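Workshop Tips: Keeping Screws Tight and Getting Stuck Ones Out

Posted by Glykeria Kokkinos

Most fasteners around a house fail in one of two ways. They work loose from vibration, or they seize and the head gets damaged when someone tries to remove them. Both problems are cheaper to prevent than to fix.

Driver fit

Check the bit before applying any force. A Phillips bit that rocks in the recess is the wrong size or worn out. Number 2 fits most household screws; hinge screws on small cabinets often take a number 1. Many screws on imported furniture are Pozidriv, recognizable by the fine extra lines between the arms of the cross. A Phillips bit will turn them a few times and then strip them.

Push hard, turn slowly. On a cordless driver, set the clutch low and work up.

Machine screws that loosen

For metal into metal, use a medium-strength threadlocker. One drop on the lower threads is enough for an M4 screw. Clean off the oil first with rubbing alcohol and let it dry. Follow the cure time on the bottle before putting the part back in service.

Keep threadlocker away from plastic parts unless the label lists the plastic as safe. Some grades cause cracking around the hole. A nut with a nylon insert does the same job without the chemistry. Replace the nut if it spins on by hand past the insert.

Spring washers under small screws do very little. I stopped buying them.

Screws in plastic

Turn the screw backward with light pressure until it drops into the existing thread, then drive it forward. This saves the thread on battery covers, appliance housings and switch plates. Stop when the head seats. If the hole is already stripped, go up one size in diameter, keeping the same length.

Wood screws that spin

Pack the hole with hardwood toothpicks and wood glue, trim flush, and wait overnight. For a door hinge, drill the hole out to 3/8 inch, glue in a dowel and drill a new pilot. Softwood dowels crush, so buy birch or oak. 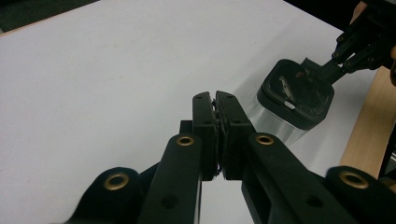

Seized screws

Apply penetrating oil and leave it for 8 hours. Tap the head squarely with a small hammer two or three times during that period. Try tightening by a few degrees before loosening.

If the head is damaged, a wide rubber band between bit and recess sometimes gives enough bite. After that, cut a slot with a rotary tool, or use left-handed drill bits. Screw extractors come last. They are hard and brittle, and one that snaps in the hole cannot be drilled with ordinary bits.

Storage

Sort by thread first and length second. Keep metric and inch sizes in separate drawers, as 8-32 and M4 look alike and will start in each other's holes before they jam. Tape one sample screw to the front of each drawer.

Last revised August 13, 2026. The table of pilot hole sizes is on its own page.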